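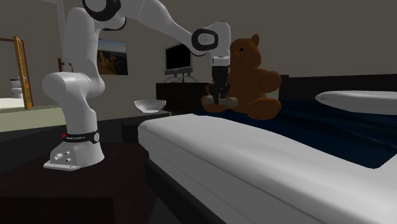 The bakery workers at Poon have been on strike since February, long enough for the picket line to develop its own seating plan. Maarten Desmet, 78, retired from the ovens years ago and still gets the chair nearest the heater – seniority, he points out, was in the first contract.

The dispute is over night pay. The company's last offer came to an extra 70 cents an hour, announced in a letter that used the word "family" four times. Members at the Brestside plant voted it down, 157 to 3. The three have kept quiet. Talks resume Monday, with sandwiches supplied by management.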